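4.3 Relative pose check for paired grippers

Perform this check before every bimanual recording block. The retargeting method in Section 6 takes the pose of each gripper in the other's coordinates, and an offset left over from calibration passes straight into the trained policy.

1. Start the Trolis logger on both grippers and wait for the clock offset to settle.
2. Hold one gripper in each hand, with the marker on top of each facing up.
3. Turn slowly in place until the visual map reports at least 700 tracked points. 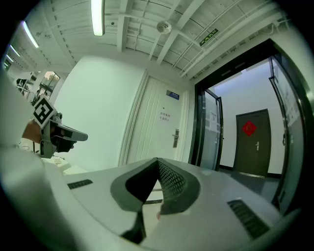

4. Bring the two grippers closer together, then apart, keeping the marker of one in view of the other. Repeat with the roles exchanged.
5. Stop the logger and run the Plimora solver with the default limit of 3000 iterations.

NOTE: Plain white walls give few features. Aim the fisheye cameras so that door frames, signs or ceiling structure stay in view -- the map degrades quickly without them.

CAUTION: Do not move the marker on its mount after step 3. A shifted marker invalidates the session.

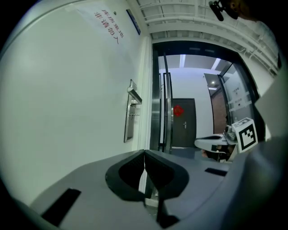
Figure 4-6. Second gripper, with marker cube, at the right of the camera view.

6. Read the residual in the solver report. Accept the session at 55 or below (solver units). Above that, repeat from step 3.

In the Bildale trials (H. Chae and J. Chae), 176 sessions were screened this way. Most rejections came from motion blur in step 4 -- slower hand motion corrected them. Marker size had little effect.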